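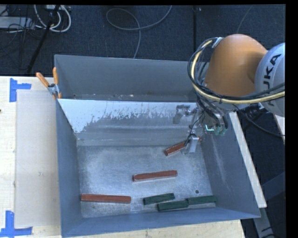 Lanholm Site Works Group
Minutes of the December meeting
Held in the upstairs break room, 2:15 p.m.

Present: Beca Price (chair), Rhiannon Rees (minutes), two representatives from the day shift, one from the late shift, maintenance lead, safety officer, training coordinator.
Apologies: payroll, who sent written comments on item 5.

1. Minutes of the last meeting

Agreed with one correction. Under item 4, "the cell will replace hand sorting" should read "the cell will take over part of hand sorting." Rhiannon has changed the file copy.

2. Matters arising

Anti-fatigue mats for benches 3 to 6 have arrived and are down. Bench 2 was missed and a mat is on order.

The late shift rep asked again about the clock over the packing door, which is still slow. Maintenance to replace it.

Lockers: carried over.

3. Bin picking trial

Beca reported. The trial has the KUKA arm picking mixed blocks out of a metal bin, one at a time. Lirnen did the installation and will stay on call until the end of the trial. In the last full week the arm made 1,221 picks during staffed hours. The target set by Busaris, who are paying half the cost, is 2,000 a week before anyone talks about a second arm.

Stoppages were discussed at some length. Most come from blocks lying close to the wall of the bin or up against each other, where the fingers can't get a clean hold. When that happens the arm stops and somebody has to go over, put the cell in hold, move the block and restart. The day shift said this takes a person off the bench each time and doesn't show up anywhere in the numbers. Beca agreed it should. A tally sheet will go on the clipboard at the cell, and every stop is to be written down with the time and the initials of whoever cleared it.

Maintenance said the partition in the bin sits on a slope and they'd like to try it at a different angle. Lirnen to be asked first so the settings aren't thrown off.

The late shift rep asked whether the blocks could just be fed to the arm in a row. Beca said that would mean a person laying them out, and then the arm isn't saving anything. The rep said a person is doing that job now every time it stops. Noted.

Action: Rhiannon to print the tally sheet. Maintenance to write to Lirnen about the partition.

4. Safety

No injuries since the last meeting. One near miss. A member of the day shift reached into the bin while the arm was paused between picks and had not been put in hold. The arm did not move. The person reported it themselves and the meeting thanked them for doing so.

The safety officer went over the difference between paused and held, and said it isn't clear enough to someone who walks up to the cell without having seen what it was doing. Three people at the meeting said they would have made the same mistake. Agreed that no one clears a block unless they have had the hold training, and that a sign with the steps goes up at eye height.

Cables and hoses on the arm are to be looked over at the start of each shift, in the places where they loop and rub. Maintenance will show the shift leads what to look for. Until then maintenance will do it.

Carpet: the safety officer would prefer hard flooring in that room if the cell stays there. There is no budget for this in the trial. To be raised again if the trial is extended.

Action: Safety officer to write the sign. Maintenance to walk the shift leads through the cable check.

5. Jobs and hours

Beca read out the statement from management. No one on the sorting benches will lose hours during the trial. After the trial, any change to bench numbers will come to this group before it is decided. The day shift reps asked for that in writing and signed. Beca will get it.

There are 7 people on sorting at present. Two have said they would like to move to the cell as operators if the job becomes permanent. One has said she does not want to work near it, and Beca confirmed she won't be asked to.

Pay grade for operators was raised. At the moment people clearing and restarting the arm are on the bench rate. The reps' view is that it is a different job with more responsibility and should be graded as one. Payroll's comments say there is no grade for it at this site, but that the Kerr plant has a machine minder grade that could be copied. The reps have not seen the Kerr job description and did not want to agree to anything before they had.

The late shift rep also said the work has changed for those who stay on the bench. The arm takes the plain pieces and what's left for hand sorting is the damaged and odd ones, which are slower. Bench targets have not been changed to match. Two people have been spoken to about their rate in the past month. Beca had not known this and said the talks should not have happened. Bench targets are suspended until the next meeting.

Action: Beca to get the signed statement, ask for the Kerr job description and tell supervisors about the targets.

6. Training

Eleven places were asked for and Lirnen can take four at a time. The first session is half a day, on the clock, with cover on the benches. Late shift will have their own session at the start of their shift so they don't have to come in early.

The handbook is 70 pages and the reps said no one has read it. The training coordinator will pull out the pages on starting, holding, clearing and restarting, and leave a copy at the cell.

One person asked whether people without the training can still load the bin. Yes, with the cell in hold and a trained person there.

7. Any other business

Noise: the compressor can be heard in the quiet room. Maintenance will look at moving it.

Visitors: Busaris want to bring a customer to see the cell. The reps asked for a day's warning and for visitors not to film people at the benches. Agreed.

Microwave: the left one is out of order. Please stop using it.

8. Next meeting

Same room, same time, next month. Tally sheets to be handed to Rhiannon two days before.

Meeting closed at 3:40 p.m.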